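Re: [grounds-automation] Sweeper budget for next year
From: Sheila Hollis
Date: Aug 27, 2019

Mayuree Hemmin wrote:
> We have to hand in equipment requests by October and I'd like one
> number for the robot sweeper, not three. Do we buy or lease? And
> does the Flindeo quote cover the spare brushes or is that extra?
> Thanakorn thinks we could share one machine with the Renley site.

Hi Mayuree, hi all,

Brushes are extra, I asked! A set is $322 and Flindeo figures on two sets a year with our kind of paving, so please put that under supplies and keep it out of the equipment line (I got burned on that with the mowers).

On buy or lease – I'd lease for the first six months and then see. The Brukis people want a deposit of $3008 up front, but it comes off the price if we keep the machine, and the base station is included. Battery is the bit I'd push them on. They only say "all-day" and I'd like that in writing.

Sharing with Renley sounds great until you think about the trailer. Who drives it over, and who pays when it gets dropped off the ramp? I'd say no for year one, sorry Thanakorn.

For the route, I'd start with the big plaza and leave the brick-colored path for later. The slabs are large and smooth and there's a curb all down one side for it to follow.

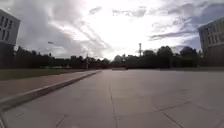 Nantana wants the seams looked at before we sign anything, and I'm with her on that. If any need filling, it's a separate work order and probably about $100 in material, so I wouldn't hold up the request over it.

Can you send me last year's form? Mine has the old cost codes – I'll fill in the sweeper part and send it straight back.

Sheila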